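The Catch-All Bin, and Why I've Stopped Fighting It

Every workshop I've ever been part of has had a drawer, a shelf or a bucket where the homeless stuff goes. At my first job it was a paint pail under the sink. At my house it's the left-hand kitchen drawer (the one that jams if you put the whisk in crooked). And at our shared shop on Skovville it's a gray sheet-metal bin, and this month I want to talk about it, partly because people keep asking and partly because I finally cleaned out the stuff next to it and I'm feeling smug.

Some of you will remember August, when we moved the benches around to make room for the new shelving. We had 112 small plastic drawers to relabel. I know it was 112 because I wrote every one of those labels by hand before Arnel Aquino told me he owned a label maker! Thank you, Arnel. My handwriting will live on in the bottom two rows, where you have to crouch to read it.

Anyway, the drawers are great. Screws are with screws, hose bits are with hose bits, and the sandpaper is sorted by grit for the first time since I joined. But drawers only work when you already know what you're holding. The trouble starts at 6 in the evening when you're sweeping up and you find a thing. You don't know whose it is or whether it's trash or the one part somebody is going to be hunting for tomorrow morning with a look on their face. So it goes in the bin.

I used to be against this. I came in with big plans about everything having a home, and I'd read a book about it and everything. For a while I made little cardboard trays for the top of the Urnix cabinet, marked Kitchen, Desk, Hardware and Mystery, and you can guess how that went. Mystery was overflowing inside a couple of weeks and Kitchen had one spoon in it. The trays are gone now and I've made peace with the bin.

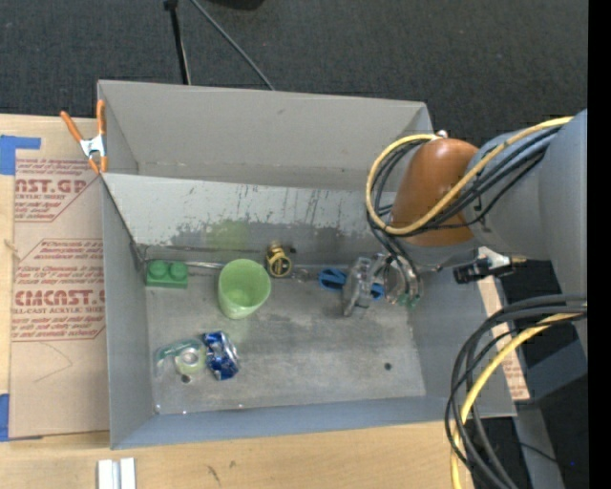

The bin on its table, crushed can, building block, tape and all.

What I like about it, now that I've come around, is that everything lands on one flat floor where you can see it. A bucket swallows things. With a wide open top and sloped sides you can lean over and spot your tape right away — and yes, if you've been looking for the clear tape on the teal dispenser, please come and get it. That goes for whoever is missing the blue-handled tool too. I'm pretty sure I know, and I'm giving you the chance to come forward quietly.

The little brass-colored fitting is the one I have my heart set on reuniting with its owner. I've asked at both benches and had two people tell me very confidently that it belongs to the other person. It has a yellowish round top and a metal stem, and if you're in the middle of a plumbing job at home and things have gone suspiciously quiet, come have a look. I don't want to be the reason somebody drives all the way out to Kaewsai for a replacement.

The green block with the two studs on top is probably from one of the family afternoons. My kids had thousands of these (I once moved house with a bag marked 4000 PIECES, and I'd swear half of them ended up in the vacuum), so I know that a single small one can be the difference between a finished spaceship and an evening of tears. It's safe and it's waiting.

I'm less sentimental about the can. Cans go in the recycling by the door, crushed or not. I'm not naming names, and I've left a cup or two of my own around the place over the years, so let's all just do a bit better and leave it there.

We've been trying out a few house rules for the bin, and so far they seem to be sticking:

If it's yours, take it. You don't need to ask me.
If it's trash or recycling and you're sure, get rid of it. Same deal.
If it's sharp, close it or lay it flat before you walk away.
If it's wet or sticky, it doesn't go in. Rinse it and put it by the sink.
If it's been in there through 2 cleanups, it goes on the giveaway shelf.

That last one got some pushback. Somebody said two cleanups was too short, and somebody else said we should hang on to anything metal forever, which is how my grandfather's garage got the way it did. I'm keeping it at two for now. If you're traveling and you're worried about something, drop me a line and I'll put it in an envelope with your name on it.

I've also been asked if we could replace the bin with something nicer. It's scuffed, I know, and the floor has stains on it that have outlasted every cleaner under our sink. I had a go at the smudges with baking soda and an old toothbrush and mostly ended up with a dirty toothbrush. There's a Visport tote in the storeroom that would fit on the table, and it even has a lid, but I think a lid would be the end of it. Stuff would go in and we'd all forget it existed. So the old one stays unless somebody has a better idea!

Next month I'm tackling the cord drawer. If you know what the short gray one with the square end is for, please tell me before I start.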